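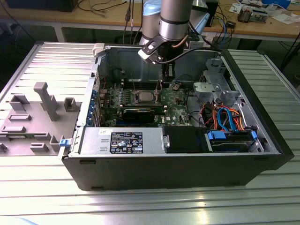
普利德姆（Plidham）镇议会的旧电器回收新规从十一月起执行，居民往后处理家里的旧电脑，要先在一个叫 Turkard 的网站上预约，再把东西送到品德赛德（Pindside）回收站。新规最受议论的一条在分类表第二页：电脑是否“完整”，决定它走哪个窗口、收不收钱。完整的台式机免费，“已拆解或部分拆解”的，每件收处理费12镑。照这个标准，一台侧躺着、机箱敞开、散热器已经取下、银色处理器露在插座里的戴尔，主板还好端端待在里面，也算部分拆解。把散热器装回去，它就又完整了。镇议会确认，装回去以后能不能开机，不在考察范围之内。

## 一张表管所有旧东西

新规的核心是一份分类表，共列出121种物品，由承包商 Mridha 起草，镇议会上月表决通过，会上没有人发言反对，据旁听的居民说，也没有人翻到最后一页。

表格从“电水壶（带底座）”开始，接下来是“电水壶（不带底座）”，再接下来是“电水壶底座（单独）”。这三样分属不同的窗口。带底座的水壶走小家电窗口，不带底座的走金属窗口，单独的底座归入“其他带电部件”，要另外预约时段。一位居民上周带着水壶和底座去了回收站，因为路上把它们装在两个袋子里，被请到了两个窗口。她后来在停车场把底座扣回水壶下面，重新排了一次队，顺利交掉了。

电脑部分写得更细。台式机、笔记本、显示器、一体机各占一行，键盘分有线和无线，鼠标则出于某种没有公开的考虑，与电动牙刷归在一组。打印机单列，墨盒必须取出；可是取出墨盒的打印机算不算“部分拆解”，表上没有写。镇议会发言人在书面答复里说，打印机的墨盒属于耗材，取出耗材不构成拆解。记者接着问硅脂算不算耗材，答复说这个问题已经转给承包商。

Mridha 方面的解释是，拆过的机器在分拣时比较费工夫，有些外壳打开之后关不严，叠放时会滑下来，边角容易划手，零散螺丝也会掉进传送带。这些理由都站得住脚。公司同时承认，完整的台式机进站之后，第一道工序就是把它拆开。

## 预约，再预约

以前的流程是这样的：把车开到品德赛德，摇下车窗，一个穿反光背心的工作人员朝某个集装箱的方向指一下。新流程由 Turkard 接管。居民需要先注册账户，填写住址，从分类表中选出物品，上传数量，选定时段，然后等待确认。确认邮件在24小时之内发出，邮件里有一个条码，到场时出示。

麻烦在于，一次预约只能选一类物品。要清空一间书房的人，往往需要连续预约好几个时段，中间的空当可以在站外等候。站外没有长凳，倒有一块新立的牌子，提醒大家不要在站外等候。

网站本身运转正常，这一点镇议会强调了好几遍。注册页面要求填写“物品的购买年份”，最早可以选到的年份晚于镇上不少电视机的出厂时间。有居民打电话询问，客服建议选最早的那一年，并在备注里说明情况。备注栏的字数上限刚好装得下一句话，装不下一台电视机的来历。

上了年纪的居民可以改用电话预约。电话线路的开放时间与回收站相同，接电话的也是回收站的人，所以站里忙的时候电话没人接，站里闲的时候电话很容易打通，只是那时多半也用不着预约。镇图书馆表示愿意让居民使用馆里的电脑登录 Turkard，但馆里的电脑今年也在淘汰之列，管理员正在为它们预约时段。

## 电线该怎么办

新规里写得最严的是电线。散装电线一律装入站方指定的箱子，每箱容量40升，箱子在入口处领取，装满之后交还。装不满的不收，装得过满、盖子合不上的也不收。箱子免费使用，不得带出站外，这意味着居民要把家里的电线用别的容器运来，再在入口处倒进去。

这项规定出乎意料地催生了一种邻里往来。镇上的几个留言板陆续出现了“求电线”的帖子，发帖人手头的线差一点才够一箱。有人愿意用一盆天竺葵来换，有人提出上门自取。一条回帖说，自己家正好有一抽屉，全是早就不知道接什么的线，但真要送走，又觉得里面也许有一根用得上。帖子下面附和的人很多，最后电线没有送出去，大家交流了一番各自抽屉的情况。

回收站对“电线”的定义也经过了推敲。两端都有插头的算电线，一端有插头、另一端剪断的也算电线，一端有插头、另一端连着变压器的则叫“电源适配器”，在分类表的另一页。圣诞灯串单独列出，属于季节性物品，只在圣诞节以后接收。十一月里翻出一串坏灯的居民，现在只能先把它放回阁楼，到了节后，再指望自己还记得它是坏的。

## 12镑的学问

收费的消息传开以后，镇上的五金店首先注意到了变化。店里的机箱螺丝原先放在柜台下面的一个饼干盒里，现在摆到了收银台旁边。店员说，来买的人大多只要几颗，买回去把旧机箱的侧板拧上，然后直接开车去回收站。一小包螺丝的价钱比处理费便宜得多，剩下的还可以留给下一台。

有人打起了更细的算盘。分类表规定，一台完整的台式机必须“外壳齐全、主要部件在位”，但没有规定部件必须属于同一台机器。一位在镇上修了多年收音机的老住户把三台残缺的旧电脑拼成了两台完整的，余下的一个空机箱作为“金属制品”免费交掉。他向邻居展示了这两台机器，邻居都说看着很像样。它们通不通电，他没有试过，也没有人要求他试。

还有一些居民对硬盘不放心。按常理，处理旧电脑之前应该把硬盘取出来，镇议会几年前还专门印过一份宣传页，劝大家这么做，页脚画着一把小锁。如今取出硬盘就成了部分拆解。两份材料目前并排放在镇公所门厅的架子上，新的那份压着旧的那份，锁正好被挡住。

发言人的答复是，居民对个人资料负有妥善保管的责任，宣传页的建议继续有效，分类表的收费标准也继续有效，两者并不冲突。对于居民究竟应该取出硬盘并付12镑，还是留下硬盘省下12镑，镇议会不提供个案意见。站方倒是有一个变通办法：硬盘可以在窗口当场取出，只要机器已经登记为完整，登记之后的变化不影响收费。取硬盘要用螺丝刀，站内禁止居民使用工具，所以需要请工作人员代劳；工作人员代劳属于增值服务，收费标准还在制定。

## 品德赛德的星期日

记者在一个星期日上午去了回收站。大门口的队伍排到了环岛，多半是旅行车，后座放倒，里面塞着床垫、割草机和各式各样的灯罩。入口处的工作人员举着扫码枪，逐一核对条码。扫码枪在阳光下不太灵，他就用另一只手替它挡着，扫完一辆，后面的车挪一个车位，再挡一次。

排在前面的一位先生带来一台显示器，预约时选的是“电视机”，理由是他一直拿它看电视。工作人员查了表，认为它没有调谐器，应当归入显示器。先生指出，他看了好些年，从来没有觉得缺什么。两个人都很客气，后面的司机也都很客气，只有一条狗在某辆车里叫。最后的处理办法是先收下显示器，请他回家补一份预约，这份预约到时不必来。

旁边的旧物架倒是生意兴隆。新规允许站方把“仍有使用价值”的东西留出来，供居民免费挑走，于是很多人把车停好，交掉一件，再拿走一件。一只藤编的杂物筐在架子上待的时间不比在人手里长，早上被放下，不到中午又上了另一辆车的副驾驶座。有人认出了自己去年捐掉的落地灯，绕着它走了一圈，重新把它带回家。

按规定，从旧物架上拿走的电器以后再送回来，算作新的交投，需要重新预约。购买年份一栏应该填原主人买的那一年，还是自己捡到的那一年，站里几位员工的说法不一。年纪最大的那位建议填自己喜欢的年份。

## 镇议会怎么看

镇议会把新规称为一次“让回收回到有序”的努力，并且拿出了理由。过去几年，品德赛德的混投现象确实严重，冰箱里夹带过油漆桶，洗衣机里出现过一整套百科全书，分拣线为此停过工。旧流程省事，省下来的事都落在了后面干活的人身上。站里的员工对预约制的评价比外界想象的要好，一位开叉车的员工说，现在至少知道下一辆车上是什么，虽然不一定准。

反对意见主要集中在偏远的几条村路。那里的住户去一趟品德赛德要穿过整个镇子，跑一趟只能交一类，油钱算下来比处理费还贵。他们向镇议会提交了一封联名信，要求恢复每季度一次的上门回收。镇议会回信说，联名信已经收悉，正在归类。

也有人担心，规矩一多，东西就不去回收站了。沿河小路的灌木丛后面最近出现了一台微波炉，门关得好好的，转盘也在，按分类表完全符合免费接收的条件。负责清理的部门在它身上贴了一张通知，请物主尽快联系。因为清理部门自己送交电器也得走 Turkard，微波炉要在原地等到预约时段才能搬走。住在附近的居民说，通知贴得很正。

## 接下来的安排

镇议会答应在新年之后复核分类表，届时可能合并水壶的几个条目，并重新考虑“部分拆解”的说法。Mridha 提交了一份修改建议，主张把“完整”改为“基本完整”，再为“基本”附一页说明。建议稿目前正在征求意见，居民可以通过 Turkard 提交，物品类别请选择“纸张”。

电线箱的规定暂时不变。站方会在入口加放一批箱子，并考虑允许相邻的两户合用一箱，前提是两户同时到场、各自出示条码，且能够当场说清哪些线是谁的。对于说不清的，站方表示理解。

至于收费，本月之内送到的拆解电脑仍按12镑计算，现金和刷卡都可以，不找零。螺丝刀请留在家里。五金店本周照常营业，机箱螺丝暂时缺货，店主已经向供应商订了一批，到货时间要看对方的预约系统。

**更正：** 本报上期的消息称回收站接收“不带线的电话”，应为“不带电话的线”。前者目前仍在分类表以外，请居民暂时保留。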